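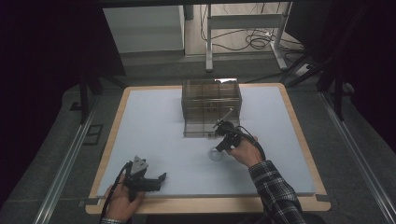 Skarnville Allotment and Garden Association
Minutes of the November general meeting
Held in the upstairs room at the Grurnevitz Hall, 7:30 p.m.

Present: Marloes Stevens (chair), Luzius Plattner (minutes), Dineo Rampersad, Kristof Smits, Kristof Hoekstra, and plot holders as signed in.
Apologies: received from the holders of plots 12 and 31.

1. Minutes of the last meeting

Accepted with one correction. Under item 4 the word "hedge" should read "ditch." Proposed by K. Hoekstra, seconded by D. Rampersad.

2. Matters arising

The gate on the north side has been rehung and now closes on its own. K. Smits still has two of the old padlocks if anyone wants one.

The letter to the town about the streetlight at the end of the lane has been sent. No reply yet. L. Plattner to write again if there is nothing by the end of the month.

Signs for the compost bays were discussed in September and not ordered. D. Rampersad said the wording was never settled. Agreed on "Green waste only — no roots, no bread." She will order them.

3. Water

The quote from Van Dijk for replacing the main pipe between the pump and the lower plots came in at 2,295. It covers digging, pipe, five new taps and filling in afterward. It does not cover putting the path back, which members would have to do themselves.

K. Hoekstra asked whether only the worst stretch could be done this winter. M. Stevens had put this to Van Dijk. A partial job would be 485 for the length along plots 20 to 26, where the leak was found in July. The rest of the pipe is the same age.

There was a long discussion. The holder of plot 22 said her bottom bed had been under water for most of the summer and she had lost all her onions. The holder of plot 8 felt the upper plots would be paying for something they do not use. M. Stevens pointed out that the upper plots are on the same pump and the bill goes up for everyone when it runs all night.

Vote on the full replacement: carried, with three against and two not voting. Work to be done before the end of February if the ground allows. The water will be off while the pipe is changed, and K. Smits will put the dates on the notice board.

4. Plots and waiting list

There are 59 plots in use. Two will come free at the end of the year, plots 17 and 40. Plot 40 has a shed with a bad roof and the outgoing holder does not want to take it with him. Agreed that the next person on the list be offered it with the shed, as is.

One holder has asked to split plot 5 with her sister. No objection, as long as there is one name on the agreement.

K. Hoekstra reported that three plots were found badly overgrown at the fall walk-round. Letters have gone out. One holder has replied and has been ill, and her neighbors have offered to cut it back for her. Nothing from the other two — second letters to go out this week.

5. Seed and potato order

The order will go through Hostedeo again this year. Forms are in the hut and should be back by the date printed on them. Last year several came in late and had to be phoned through one at a time, so late forms will not be added this time.

D. Rampersad asked that people write the full name of the variety. "Early reds" could be any of four things on the list.

Onion sets will be sold by the bag only.

6. Money

The balance stands at 305 after the mower repair and the hall rent. This does not include the repair fund, which will pay for the pipe. Rents are due in January. M. Stevens proposed leaving the rent where it is for one more year and looking at it again once the pipe has been paid for. Agreed.

7. Any other business

Rats have been seen near the compost bays again. Members are asked to keep chicken feed in metal bins with lids.

The holder of plot 33 has a good quantity of leaf mold to give away. Bring your own sacks.

K. Smits asked who had borrowed the long ladder. It was at plot 14 and will be back in the hut by the weekend.

A request to allow bonfires on weekday evenings was turned down. The rule stays as it is — weekends only, after 4 p.m., and never with the wind toward the houses.

The hut will be locked on 25/12/2025 and the day after. Anyone who needs feed or tools over those days should take them out beforehand.

8. Next meeting

Same room, last week of January. Items for the agenda to L. Plattner.

The meeting closed at 9:20 p.m.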